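Second evening on the water heater. The recovery figure still does not agree with the installer's sheet, and I have stopped assuming that I misread the meter. I drew 147 liters through the kitchen tap, closed it, and logged the power draw at ten-minute intervals until the thermostat opened. The Clesex monitor records one value per minute, but its export drops rows when the laptop sleeps, so the paper log is the one I trust.

Result: 3041 watt-hours to return to setpoint. The previous run took 2045 for the same volume. Inlet temperature was the same to within half a degree on both evenings. The difference is too large for standing loss, and the setpoint dial had not been touched.

Candidates, in the order I would check them: mixing valve passing cold water backward into the hot line; dip tube cracked; sensor seated badly in its pocket. The valve is a Cimier and easy to isolate. The dip tube means draining the tank.
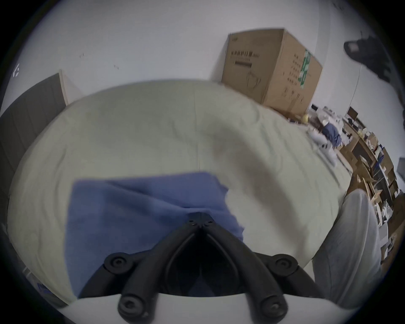
*Jurčo, 3 Mar 2021*

Isolated the mixing valve before breakfast. Both service stops turn freely, which I had not expected on fittings of that age. With the valve bypassed, the hot line at the basin stayed steady for the full draw. With the valve back in circuit it sagged after a few minutes and then recovered. I repeated the sequence once and got the same shape of curve.

Called Zivari for the cartridge. They stock two versions under one part number and distinguish them only by the length of the stem. Mine is the longer one, I think, but the drawing I have is a photocopy and the dimension line runs into the margin. I will pull the cartridge and measure it before ordering.

Štefánia Hrubý phoned at noon about the shared riser. She has the same valve on the floor below and reports lukewarm water in the mornings only. That pattern would fit a check valve that leaks when pressure in the cold main is high. I asked her to write down times for a week. She wants the riser shut down in April for the new stops, and I agreed provided the cartridge is in by then.

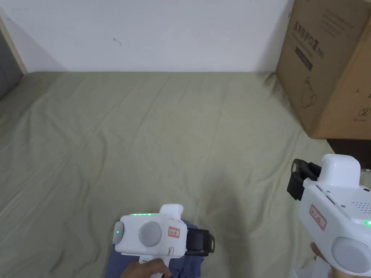 Can the cartridge be changed without draining the tank?

Close both service stops and open the basin tap to release the pressure; only the water left in the short run of pipe will come out.

Still to do: descale the strainer, put new batteries in the Clesex, copy the paper log into the spreadsheet. Meter at bedtime read 901 on the heater circuit. I will repeat the full draw tomorrow with the valve bypassed and start at the same hour as tonight.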